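Small firm, one customer who pays late
Tineke Segers, September

Hello all, I run a little packing business and my biggest customer, Zistero, now owes me nearly 3000 pounds. I do like them, but wages are due! Should I ask the bank for an overdraft or press them harder? 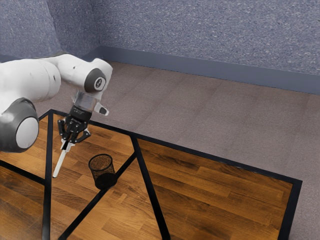 Van der Linden would ring their accounts desk first, very kindly, and offer to take it in 3 payments. Worked for me, bless them.

Vimo
overdraft, but check the fees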